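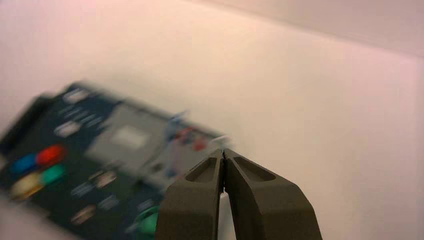

Handout 3: Input Devices with Colored Buttons
Course: Everyday Objects and Their Design, first part
Prepared by Cuiping Xiong, room 233

1. What we study in this handout

In the last class we talked about knobs and sliders. Today we continue with the buttons of small hand-held devices: game controllers, remote controls, and the simple keypads that come with some toys. We look mostly at color and position. Please read sections 2 to 4 before the practical hour, and bring one device from your home if you have one. It does not need to work.

2. The group of four

Many game controllers have four round buttons placed close together, one for each point of a diamond. In English they are usually called face buttons. The name comes from the front side, or face, of the device, which is turned to the player during use.

The thumb rests near the middle of the diamond and moves a short way to reach any of the four. When the buttons stand in a straight line, the thumb must travel more to get from the first to the last. You can test this with four coins on the table. Put them first in a line, then in a diamond, and touch them in a random order with your thumb only. Most students feel the difference after one minute.

A diamond can also be turned a little. If you hold a controller at an angle, the "top" button is not at the top for your eyes any more, but for your thumb it has not moved. For this reason we describe position from the hand of the user, and we write "far from the palm" or "near to the palm" in our notes. Please use these words in your homework also.

3. Color

Blue, red, green and yellow are a common set. They are easy to name, and a person who teaches a game to a friend can say "press the red one" without knowing the letter or the sign on the button. On a dark body, such as navy or slate, a pale yellow stands out very strongly, and blue stands out less. On a white body it is the opposite.

There is one difficulty. Some people cannot separate red from green well. If a device uses color as the only mark, these users must remember the position. A letter or a raised sign on each button helps them, and it helps everybody in a dark room. When you examine a device, write down each mark you find: color, letter, shape, and how the surface feels under the finger.

Remote controls use colored buttons in another way. There the four colors often stand in one row, and their job changes with the menu on the television. The color is then a link between the button and a word on the screen.

4. The middle area

Between the left and right hand there is a space which the thumbs do not reach so easily. Designers put different things there: a screen, a label, small buttons for start and pause, or nothing. When you see a large panel in the middle, first ask if it is a display or only a place for a label. With the power off this can be hard to decide, so look at it from the side, and look for a thin border or a clear cover. If you are still not sure, write "panel, purpose not known". This is a correct answer in this course and you will not lose points for it.

5. Practical hour

You work in groups of 2. Each group takes one device from the gray box and one form. The practice controllers are marked Panevis or Dratby on a paper sticker; these are only our shelf names.

Draw the outline of the device in its real size. Mark the buttons with their colors. Then hold the device and close your eyes, and let your partner call the colors in a mixed order. Note every wrong press. Change roles. At the end, measure the longest side in millimeters (the longest one in our box has 185).

Please do not open the battery cover. Return the form to me, with the shelf name written on the top.

6. Homework

Write one page about a device with colored buttons. Explain what a new user can understand from the color alone and what this user must learn. A drawing is welcome. Use the name Agbenyega for the upload folder, course number 3467.

Words for this unit: face button, layout, recessed, label, matte, grip, palm.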